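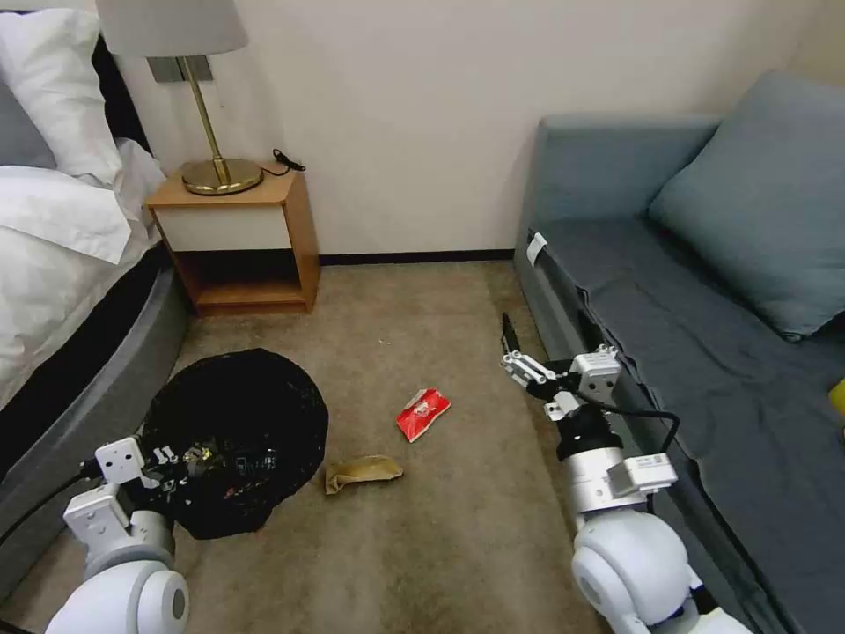
Bedroom, black trash bag open on the carpet.

HIGH WATER CHECK – CLARKIDIA, LOWER STREETS
February round. Walked by Lech Borkowska and Kiran Chaturvedi. Comments typed up same night, sorry for spelling.

1. Levee crest, Pietrzak end to footbridge
OK. Walked all 291 yards. Soft spot by the third post, flagged it orange. No seepage on the land side. Two animal burrows, fill before next rise.

2. Flap gates
One OK, one NOT OK. South gate hung open on a branch, cleared by hand, still doesnt seat right. Hinge pin worn. Part ordered from Okside.

3. Pump house
OK with comments. Main pump started first try, ran 20 minutes. Backup started on second try. Fuel half full – needs to be topped off. Door lock stiff. Logbook is missing pages, please use the new one and leave it on the hook.

4. River gauge
Readable but muddy. Wiped it down. Needs repainting between the 6 and the top.
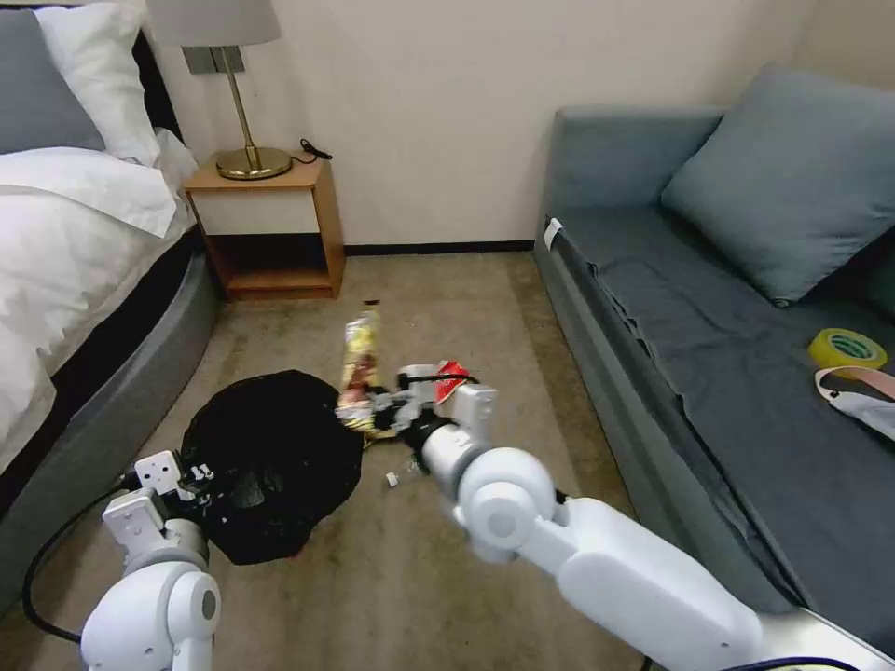

Naledi Botha wants it noted that the gauge was read from the wrong bank last time, and that the call to move people out of the lower streets shouldn't hang on one number anyway. She is asking for a second reader at every rise over the yellow line. Agreed, added to the call sheet.

5. Sandbags
NOT OK. 123 on the pallets, list says more. Bottom row rotted, don't lift from the corners. Tarp torn. Bartosz Górecki to recount and reorder.

6. Evacuation route signs
OK except Mill corner, sign is turned around and points people at the river. Fix this one first!

7. Phone list
Partly done. Several numbers dead. Cyprian Dudek has the upated copy, not yet printed. 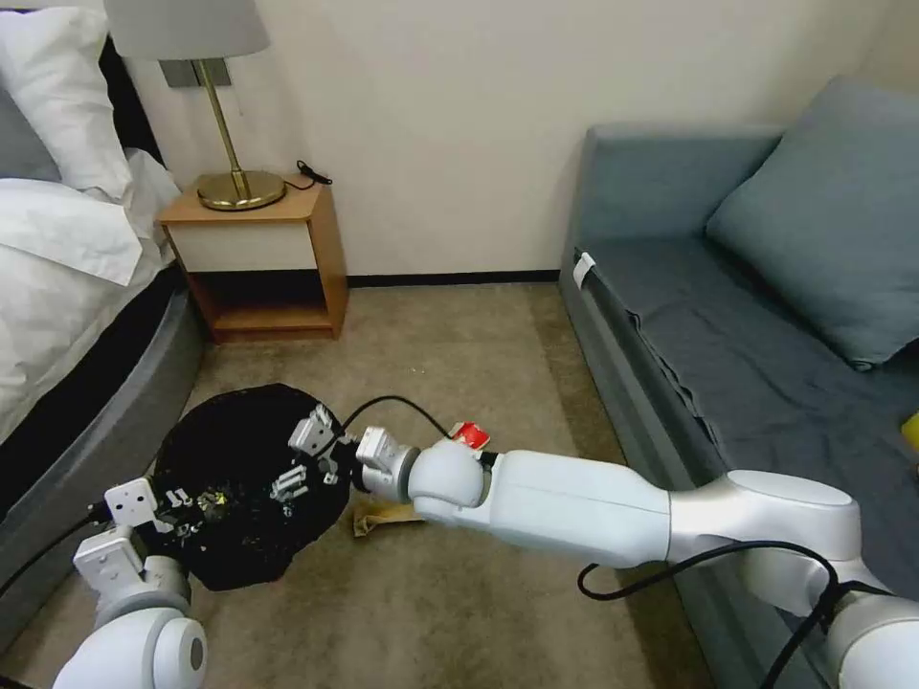 8. Ground floor sleepers
Open. Households with anyone sleeping downstairs to be marked on the street map. East side done, west side not started. Ask about stairs, oxygen, pets.

9. Shelter hall
OK. Heat works. Cots stacked dry, blankets in the Clenen boxes by the stage. Side ramp icy in the morning, salt bucket empty.

Recheck: items 2, 5 and 6 before the next rise. Rest can wait for the March round. Keys back with Kiran by 7 p.m.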